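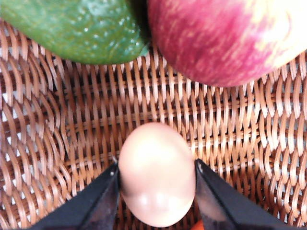
Egg, apple and avocado in a wicker basket.

Sumwood Stage Management Certificate: Frequently Asked Questions
Last updated Oct 14, 2021

What will I be when I finish?
An assistant stage manager, if somebody hires you. The certificate covers prompt books, calling cues, rehearsal reports, backstage safety and the art of telling a director that it is six o'clock. It doesn't cover acting. If you spend the open house asking about acting, Irina Pop will give you the leaflet for the other building.

How long is the course?
Two years, full time. The first is mostly classroom and rehearsal room. In the second you are attached to productions, and your family will learn to stop asking what you're doing on the weekend.

Can I do it part time?
Not at the moment. We tried it once. The students were fine, but the shows kept opening in the evenings.

Do I need theater experience?
Some helps. School plays count, church pageants count, and so does running lights for your cousin's band. Tell us what you did and what went wrong. Applications in which nothing ever went wrong make us nervous.

What happens at the interview?
You'll meet two members of staff, usually Cornel Moldovan and Mal-soon Choo, and talk for half an hour. Then comes a short practical exercise. You get a page of script, a stopwatch and a pencil, and we read the scene aloud while you mark the cues. We change our minds partway through. Bring an eraser.

Will I get feedback if I'm turned down?
Yes, in writing, within three weeks. You may apply again the following year, and people do. One of our current tutors was rejected here and still brings it up at staff meetings.

What do I need to buy?
Black clothes, black shoes with closed toes, a three-hole punch, a large binder, and more pencils than seems reasonable. The full list goes out with your offer letter. Please don't buy a headset. We have headsets. They're old and one of them picks up a taxi company, but we have them.

Where are classes held?
Classroom sessions are in the Marnard Building, on the second floor. Rehearsals and shows are at the Dalgleish, our own theater, which seats 212 if nobody minds the pillar. It's about ten minutes on foot between the two, and the timetable gives you five. Tutors know this. Some of them are even sympathetic.

Is there anywhere to eat?
There's a student kitchen in the Marnard Building with a fridge, a microwave and a kettle. Label your food.

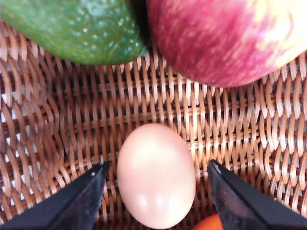 Anything without a name on it gets thrown out at the end of the week, and Viorica Stoyanova doesn't hear appeals. Eating is not allowed in the control booth. Drinks need a lid that screws on, and no, the one from the coffee shop doesn't screw on.

What are the hours like in the second year?
Long, and oddly placed. During a production week you may be called from late morning until after the evening show, with breaks set down in the student handbook. We do keep to the breaks. You'll be the one writing them on the schedule, so you will have only yourself to blame.

Can I have a job as well?
In the first year, many students do. Mornings tend to be safest. In the second year we'd advise against anything with fixed shifts. Talk to your tutor before you say yes to a job, and well before the job and tech week meet each other.

Where do students go on placement?
We work with Ulska, a touring company that takes students in the spring, and with several smaller theaters in the region. You can suggest a host of your own, but we need the name by March so that someone can visit and check that the ladders are sound. Placements are unpaid. Travel can be claimed back with receipts, and "it was a lot of gas" is not a receipt.

How am I graded?
On your prompt books, your reports, a written paper on safety and law, and the shows you work on. There is no final exam. There is a final show, and you call it, with an audience sitting there.

What if I'm late?
Call is call. If you are going to be late, phone the stage door before call, not at it. Everyone gets one broken-down bus. After that you'll have a conversation with the head of course, Precious Du Plessis, who has lived on that bus route for years and knows when it runs.

May I bring my parents to the open house?
Of course. They usually ask better questions about money than you do.

My question isn't here.
Write to the admissions office and put "certificate" in the subject line. We answer everything eventually, though we're slower when there's a show on.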